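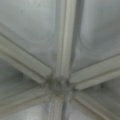

Le plateau à compartiments, suite (et pas fin)

10 août 2021

Vite fait ce soir, j'ai encore la vaisselle qui attend. Plusieurs d'entre vous m'ont redemandé où j'en étais avec le plateau rond, celui qu'on fait tourner au milieu de la table. Donc voilà, en vrac.

Rappel pour ceux qui débarquent : je l'ai pris en juin chez Prindum, au fond du magasin, rayon soldé, sans boîte et sans notice. J'étais partie pour des bocaux. Revenue sans bocaux, évidemment. Il y avait le même en bois chez Furilura, plus joli, mais trop lourd et hors budget. Et puis le bois avec les tomates, non merci.

Le principe, rien de sorcier. Des séparations qui partent du centre comme les rayons d'une roue, des parts de tarte entre les deux. Un truc par part. Les enfants tournent, se servent, tournent encore, trop vite en général. Un radis a fini sous le buffet la semaine dernière.

Le gros point noir, c'est le centre

Là où toutes les nervures se rejoignent. Tout s'y met. Miettes, gras, jus de n'importe quoi. L'éponge passe à côté, le chiffon aussi. Au bout de quelques semaines ça fait des taches foncées, et plus on attend plus c'est pénible. J'ai essayé :

le bicarbonate en pâte, vingt minutes, brosse à dents – pas mal
le vinaigre chaud – bof, et la cuisine sent le cornichon jusqu'au lendemain
la pierre d'argile Amissah que tout le monde recommande – bien sur les bords, inutile dans les angles
le cure-dent – ridicule mais ça marche

Maintenant c'est brosse à dents tous les soirs, avant que ça sèche. Je la range dans le pot à spatules avec un bout de scotch sur le manche, sinon quelqu'un va s'en servir, je connais la maison.

Ne pas le laisser tremper non plus. L'eau rentre par en dessous, côté pied, et ensuite ça goutte sur la nappe pendant tout le repas. Je le sais parce que je l'ai fait. Deux fois.

Ce que je mets dedans

Au début je remplissais trop. Un tas d'olives ici, un tas de chips là, ça débordait par dessus les séparations et au final tout avait le goût de tout. Maintenant je mets peu. Une chose par case, posée à plat, et on recharge depuis la cuisine. Pour le goûter c'est même encore plus simple, je mets ce qui traine dans le frigo.
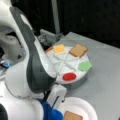
Le fromage en tranche, par exemple, un bon carré orangé de fromage fondu, ça tient très bien dans une part. Je ne le coupe plus. Avant je faisais des petits triangles pour épouser la forme, quelle perte de temps, personne n'a jamais rien remarqué. Un carré posé un peu de travers et c'est réglé.

À éviter par contre : tout ce qui roule, et tout ce qui coule. Les tomates cerises coupées, seulement si on les égoutte avant. Le houmous, dans un petit pot, jamais direct. La confiture, j'ai testé une fois pour des crêpes, plus jamais.

Les cases vides, je les laisse vides. J'ai mis du temps. On a toujours envie de boucher avec trois raisins secs que tout le monde laisse.

Question rangement, toujours pas de solution. Trop large pour l'étagère du haut, trop épais avec son pied pour aller sous les assiettes. Pour l'instant il vit sur la table, avec les clés et le courrier dans les compartiments, et je dois tout vider avant chaque repas. Si quelqu'un a une idée je prend.

Et pour celles qui demandaient s'il existe un couvercle : pas chez Prindum. J'ai vu une cloche en toile au marché de Levholm, genre parapluie pliant contre les guêpes, 12 euros. J'ai hésité, il y avait la queue, je suis repartie sans. J'y retourne ce week-end, je vous dirai si elle passe par dessus ou pas.

Bon, la vaisselle.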